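Gallery – snack counter runs, planner and wrist view
Posted 2024-12-04

Quick dump of pictures from the Larkano work, more when there's time. Mostly software talk below, so skip if you only want the pretty arms. Short version: two arms, one table, a lot of store-type stuff in the way. Planner is Fosari, our own, now on its second rewrite. Perception is a seperate process and stays that way. The old all-in-one build from August is dead, please stop cloning it.

Counter layout, both arms in play. Clear acrylic everywhere, bottles in their rack, baskets, trays. Sandwich over the round basket on one side, other gripper over by the snacks.
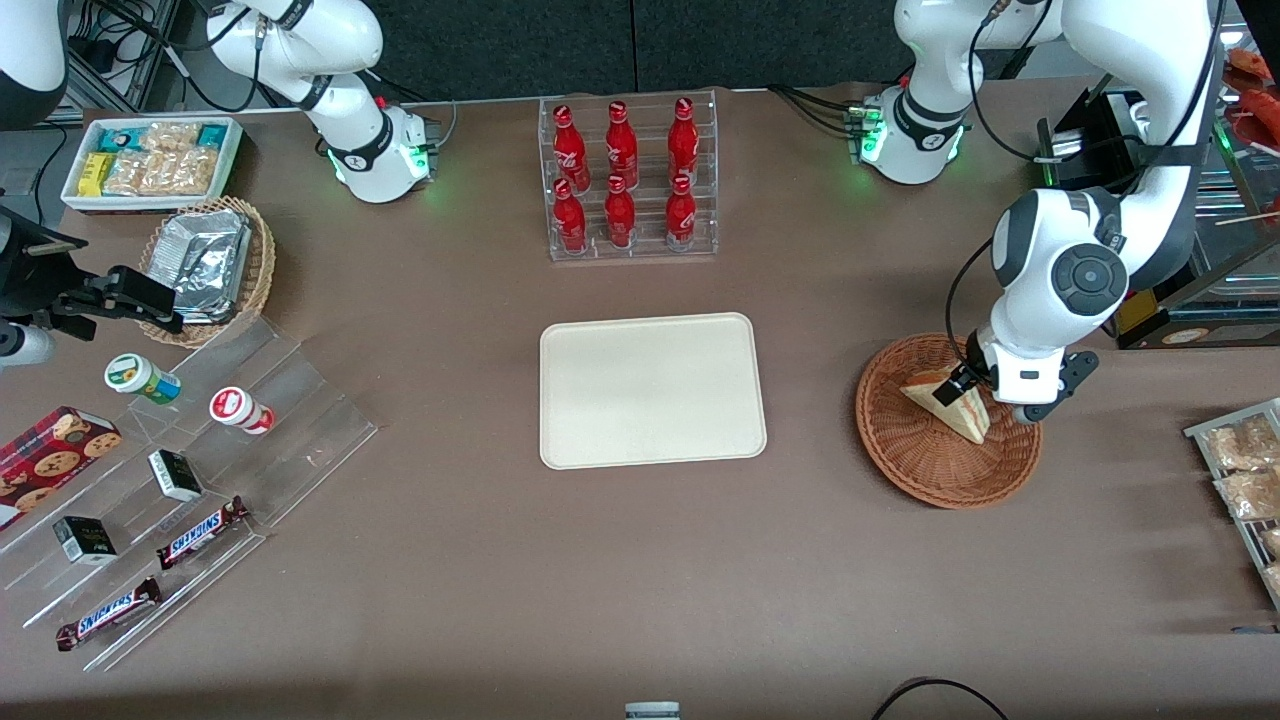

Do both arms run off a single plan?
They share one world model but each gets its own trajectory, and a small arbiter checks the pair against each other before anything is sent out. If the two paths come too close, the arm with the empty gripper waits. Crude. Works better than the joint planner we had, which took forever and then gave you something weird with the elbows.

Notes on the planner side, in no order:

Replan budget is 300 ms. Over that and the arm holds pose and tries again. Was longer before, looked awful, arm would just sit there thinking.

Clear stuff is still the pain. Depth goes straight through acrylic, so stands and bottle racks are loaded as fixed boxes from a layout file. Move a stand by hand and you have to edit the file. Yes we know. Salinas (the layout editor) is supposed to fix this with drag and drop, not ready yet.

Baskets are modeled as an open cylinder with a fat rim. Nobody needs every strand of wicker in a collision mesh, we tried, it was slow and teh result was the same.

Release height over a basket is a parameter now, not hard coded. Set it per item. Sandwiches low, small boxes can go higher.

Next one is from the wrist. Control loop cares about this view a lot more than the overhead one once the fingers have closed. Wrapped food is a nuisance for the segmenter – shiny creases get split off as their own object, and the mask comes back in pieces. Current fix is to merge anything that touches the finger region and moves with it. Tilt estimate comes off the long edge of the merged mask, goes to the controller as a correction on wrist angle before release. 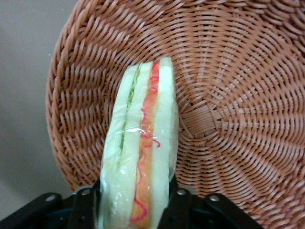 Wrist view, wrapped sandwich in the fingers, basket behind.

Tooling, since people ask. Logs go into Prundeo, one run per folder, both cameras plus joint states plus whatever the arbiter decided. Ticket 3165 covers the clock offset between wrist and fixed camera, still open, so don't trust frame-to-frame matching across the two until that closes. Replay tool can scrub a single arm or both. The both mode eats memory, close your browser first.

Config for this layout is in the repo under counter, branch name same as the page title minus the spaces. Bigger versions of the pictures on request.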